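We got the power bill for the last quarter in August and it came to 548 dollars, so I finally sat down and went through where it goes. This is for the house in Mestolow, two adults, no pool, electric hot water.

The retailer is Grinel. Their website lets you download half-hourly readings as a spreadsheet if you dig far enough into the account menu. I had 1,287 kilowatt hours for the quarter. The hot water tank was the biggest share by a long way. It had been moved off the controlled tariff at some point, I think when the meter was replaced, and was heating at peak rates from four in the afternoon. One phone call and a 79 dollar fee put it back on overnight.

After that I looked at the kitchen. I borrowed a plug-in meter from the library at Jasovport (they lend them out for three weeks, no charge) and worked my way along the bench. 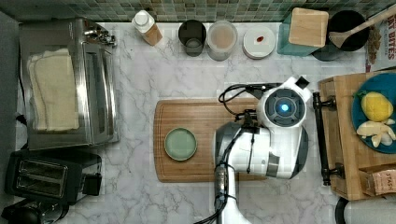
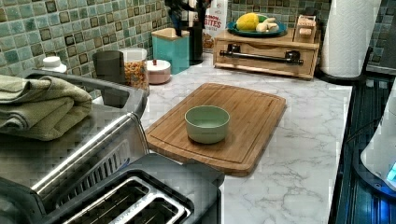
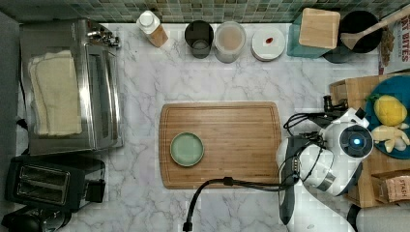
A marble-look bench and small square tiles, all the same kitchen.

The small appliances were hardly worth measuring. Toast costs next to nothing. Kettles draw a lot but only for a couple of minutes, and boiling one cup instead of a full jug saves a few cents a day. The old fridge in the garage was another matter. It ran almost constantly through the warm weeks and worked out at 202 dollars a year, mainly to keep a carton of soft drink and some bait cold. I turned it off and propped the door open so it wouldn't go mouldy.

The other thing was the ducted heating. We'd been running it at 23 degrees because that was where the last owners left it. It's at 20 now, with the two spare rooms shut off – you do notice it first thing in the morning, but a jumper fixes that.

I also asked for a quote on ceiling insulation from Cárdenas, who did the neighbours' place. They can't get out to look until October. The batts up there at the moment are thin and there are gaps around the downlights, so I'd like it done before summer. I'll put the quote up when I have it, along with the next bill.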